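Teaching by hand or by remote? Shirt on hanger task
Posted in April by witska_bench
Filed under: Home Robots > Teaching & Demos

So I've been doing the shirt-onto-hanger task by remote control for 2 weeks now, with the Ravano leader arms, and I'm at 50 demos and my shoulders hurt. Collar goes over one hanger arm okay, then the second side fights me every time! Two shots from this afternoon, wrist cam and then the overview. 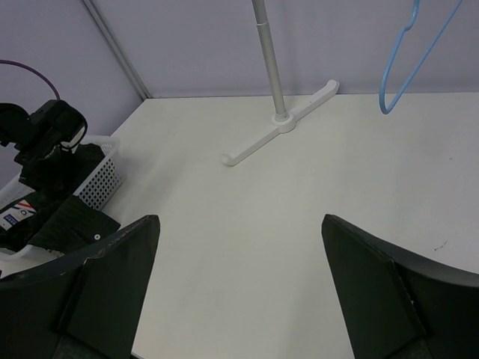
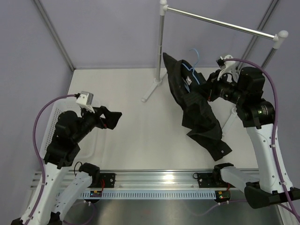
My question is whether I should quit the remote and just grab the arms and push them through it. I'd feel the cloth pull, which I can't at all on the leaders (they have zero feedback). Anyone gone that way with clothes?

Replies

lintroller: Did it for a month with towels. You feel everything, sure, but your own hands end up in every camera view and the policy learns to look for them. Stay on remote.

voraman: Disagree with lintroller. You can move the arms by hand once, record the joints, then play it back with nobody near the table and film that. We do it at Vora all the time.

lintroller: Playback on a shirt? The sleeve never lands the same way twice. Works for boxes.

voraman: If you reset the shirt carefully it's fine. Mostly.

balogh_fan: I'd look at your wrist view first. If you only drive from the overview you're guessing where the collar is. Put the wrist feed on a bigger screen, my Balogh setup got a lot less miserable after that.

witska_bench: Ok, trying the bigger screen tonight. Not resetting a shirt carefully 4,000 times, sorry voraman.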